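Why Do We Sort Our Trash?

I used to think a trash can was like a magic hole. You drop something in and – poof – it's gone! Then my class visited the sorting center in Lultemberg, and wow, was I wrong.

Everything you toss goes somewhere. A truck picks it up, and over 40 trucks come to Lultemberg every morning! Inside, moving belts carry the stuff along so it can be split into piles.

Old paper gets mixed with water until it turns into mush (it looks like oatmeal, yuck). The mush is pressed flat and dried, and then it's paper again! Plastic is different. It gets washed, chopped into flakes and melted.

So before I let go of anything, I stop and ask what it's made of. Thin sheets are the tricky ones. Try the scrunch test with a grown-up: squeeze it into a ball and let go. Paper mostly stays scrunched, but lots of plastic springs back open.

Peek inside your bin at home, too. Deep, dark bins are great at hiding things!

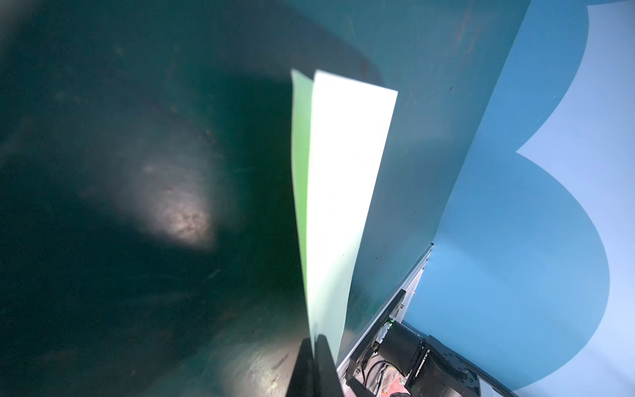
What Goes in Which Bin?

My town has 3 bins: one for paper, one for plastic and cans, and one for everything else.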